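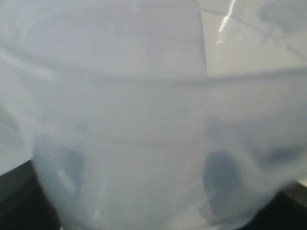
The open day at the Sternix housewares works in Skirutberg ran from ten until four. Bahman Shojaei took our group past the molding hall and then to the sample room, where visitors could handle the plastic containers and ask about them.

Most of the talk was about frosted plastic. Shojaei said customers like to see how full a container is without seeing every scratch. Vidar Strand wanted to know about lids and got a long answer.

The pitcher with the blue label and the tea character was on a table with a steel cup.
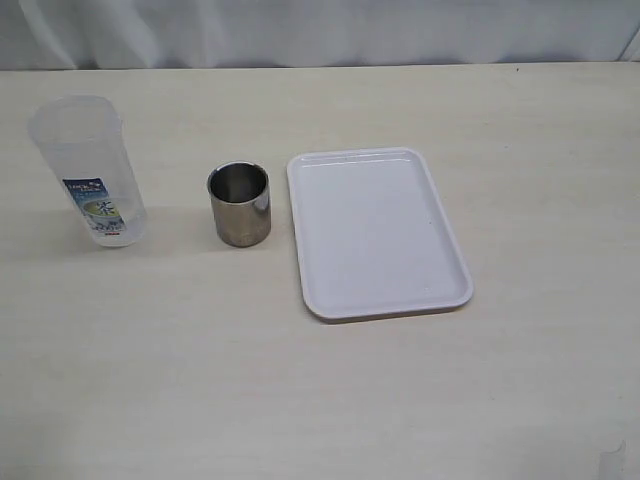 Can you buy from the sample room?
Only on open days, and they take cards. The next one is in March.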